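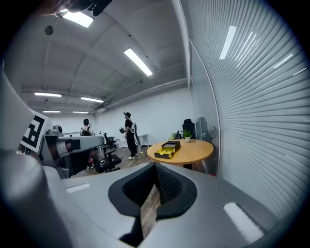 Vumgate Workplace Team

Ask the woman who looks after our office what she likes best about it and she doesn't go for the coffee or the view. She goes straight for the blinds.

"I love them," she says, and she laughs, but she means it. "You have a whole wall of glass, which is beautiful, and then you have these long horizontal slats running along behind it. Fine lines all the way down the room! I had people telling me glass would make the place feel like a fish tank. It doesn't feel like that to me at all."

She has been with the workplace team since the move from the Mimcombe building, where everyone sat in small rooms with solid doors and the corridor had no daylight to speak of. When the new floor came up she wrote a wish list. The glass partition was at the top of it, underlined.

"At Mimcombe you could work beside a person for a year and never see what they were doing. I wanted to walk through and catch somebody's eye and wave."

The ceiling was a harder sell. The plans from Salehi, the firm that drew up the fit-out, came with two versions: one with a dropped tile ceiling and one that left the structure where it was and painted everything white. She took both drawings home for a weekend and came back with her mind made up.

"White, white, white," she says. "You get the beams and you get the height. The pipes along the wall stay up there in plain sight, and I like that too. It's a working office — why hide the pipes?"

She is happy to talk about light fixtures for as long as you'll let her. Her favorite time is late afternoon, when the ceiling lights show up in the glass as bright streaks that shift as you walk. "You take two steps and the whole thing slides sideways. I've stopped in the middle of the floor to look at it while carrying a tray of mugs. People go around me."

Did anything go wrong? Plenty, she says cheerfully. The first set of blinds arrived in March in the wrong width and had to go back. The glass squeaked for weeks whenever it was wiped, until she changed the cloths. And there were fingerprints, so many fingerprints, all at the height where people lean in to see whether a room is free. 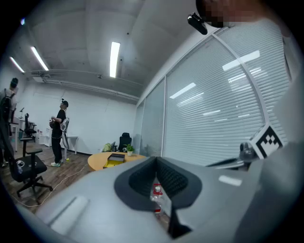

Vumgate, Fri 26 September

We caught up with her again once the summer was over, to hear how the floor was wearing. She'd brought a notebook this time.

"Reflections," she reads out. "That's my first item. Down low on the glass you get a dim, dark copy of whatever is in the room. New people find it odd for a day or two and then they stop seeing it. I still see it! I think it makes the room feel bigger."

Second item: drinks. She allows bottles and cups everywhere, a rule she fought for. "We spend our days here. If you want your bottle next to you, have it next to you. Just take it with you when you go home."

The third is the brown wood-grain floor, which she defends against anyone who would have preferred carpet. It warms up all that white and gray, she says, and a dropped lunch can be dealt with in a minute. She cleans it with a product called Pralline that smells faintly of almonds, and she has been asked more than once who's baking.

What would she change? She thinks for a while. More hooks for coats and bags. A bigger table, possibly, though she goes back and forth on that. And she'd like the slats dusted more often than they are. The job has to be done by hand, one slat at a time, working from the top down, and she does a pane or two herself when she's on a long phone call.

"It's very calming," she says. "Put me on hold for 58 minutes and I'll give you a spotless pane."

She closes the notebook, then opens it again to add something about the coat hooks.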